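Galería: la bandeja crema y los paquetes de picoteo

Inicio > Galerías > Mesa y despensa

En la despensa de Cudero guardamos los picoteos envasados en el mismo estante desde hace años, y casi todos acaban pasando por una bandeja antes de llegar a la mesa. Esta página reúne fotos de una de esas bandejas, de plástico color crema, con un paquete de envoltorio verde de los que se venden en las tiendas de alimentación asiática. Forma parte de la serie dedicada a los recipientes pequeños, que empezó en febrero con los cuencos y sigue con las bandejas.

La bandeja es rectangular, con las esquinas redondeadas y el borde levantado. Una parte del fondo es lisa y en otra hay nervios paralelos en relieve. Es un modelo corriente y sirve para muchas cosas: fruta cortada, galletas, sobres de infusión, cubiertos cuando falta sitio en el cajón. Aquí la usamos para los paquetes.

Las fotos se pueden ampliar pulsando sobre ellas.

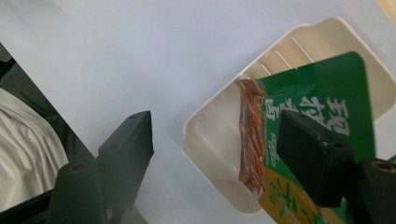 El paquete dentro de la bandeja. Por la ventana transparente se ven las tiras, largas, finas y de color rojizo anaranjado.

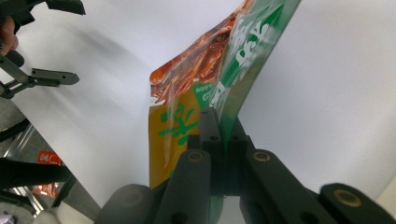
La bolsa levantada sobre el fondo blanco, con la franja verde, los caracteres blancos grandes y la zona amarilla con un carácter en verde.
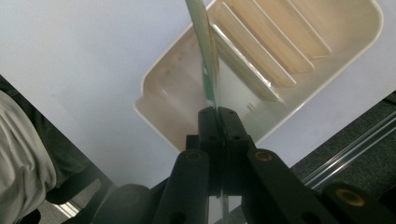

La bandeja con los cuatro nervios a un lado y el fondo liso al otro. Delante, una lámina fina de plástico translúcido.

Los picoteos de este tipo suelen ser aceitosos, y eso influye en la elección del recipiente. El plástico liso se limpia con agua templada y una gota de jabón. En los nervios conviene pasar un cepillo pequeño, de los de biberón o uno de dientes viejo, siguiendo el sentido de los canales. Los tonos claros se tiñen con el pimentón y el aceite de chile si se dejan de un día para otro. Cuando ya hay mancha, da buen resultado una pasta de bicarbonato y agua durante media hora. La lejía la hemos dejado de usar porque amarillea algunas bandejas.

En cuanto a los paquetes, una vez abiertos los cerramos con pinza y los ponemos de canto. Tumbados, el aceite se va hacia la abertura y ensucia el estante. Si queda poca cantidad, pasamos el contenido a un tarro de cristal de 110 ml y tiramos el envoltorio. El tarro grande, de 1000 ml, lo reservamos para frutos secos.

La serie tiene por ahora 17 galerías. Las de bandejas están ordenadas por material: plástico, metal, madera y bambú. La siguiente será la de las bandejas metálicas de Kirel, que compramos en el mercadillo de Haddale y que todavía están sin catalogar. Algunas tienen asas y otras no, y hay una con el esmalte saltado en una esquina que dudamos si incluir.

Otras galerías de esta sección:
Cuencos de desayuno
Latas de té Jafri
Tarros con tapa de rosca
Cestas para el pan

Las fotos se pueden usar en blogs y páginas sin ánimo de lucro citando la procedencia. Para copias en tamaño grande, escribir desde la página de contacto indicando el número de galería, que en este caso es el 996.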